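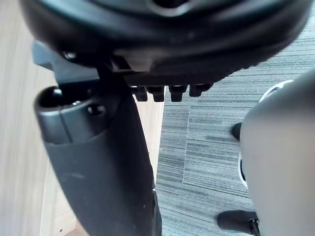 Wrist camera, close in, with one of the fingers at the right

Grullia-users list
Re: wrist camera drifting after a hand swap

> We swapped the right hand on ours in January and the wrist camera has
> been off ever since. It's fine straight after calibration, then by
> lunchtime the fingertips land a good few millimetres left of where
> they should. Have redone the calibration 3 times now. Head camera
> seems fine. Is it the mount or are we doing something daft?

Not daft at all, we had exactly this at Rantala and I lost most of a week to it. My money is on the mount, or more precisely the cable pulling on the mount.

The Vosow bracket holds the camera with 2 little screws, and if the cable comes off the forearm with no slack, every wrist roll gives it a tiny tug. You'd never spot it on the bench with the arm hanging still. Undo the first clip, roll the wrist right round to its stop both ways, and only clip it down again once there's a loose loop left at the far end. I wrap the loop in a bit of Preritex sleeve so it doesn't catch on things (the first one snagged on a door hinge, which was my own fault).

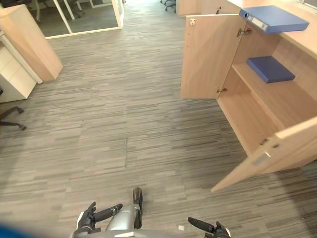 Then there's the question of where you check it. I used to run the check at table height because that's where the target board lives, and it passed every time. Down low is another matter — both arms stretched out, the hands just clear of the carpet, forearms angled in — and that's when the cable is at its tightest. So now I do half the poses up high and half near the floor. We take 32 in all, and I let the arm settle properly between each one. It's dull but you can drink tea through it.

One thing on your calibration numbers. Are you clearing the old hand's offsets first? Ours kept quietly loading them back in after a restart, so I was calibrating on top of rubbish. Worth looking in the config folder for a second file with the old serial on it.

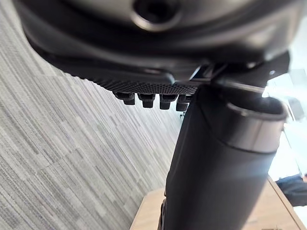

Dark, shiny stuff is a pain as well, by the way. Black plastic with a bright window off to one side will have the auto exposure hunting all over the place, and it looks an awful lot like drift if you're only watching the overlay. I've locked ours at 82 on the gain slider and leave it there, though your room might want something different.

If you still get the offset with a slack cable and the old file gone, try swapping the left and right cameras over. If the error moves with the camera, it's the camera, and I've got a spare bracket here you can have for the postage. Oh, and what firmware are you on? We stayed a version behind on the hands and I keep forgetting to ask whether anybody's had trouble with the new one.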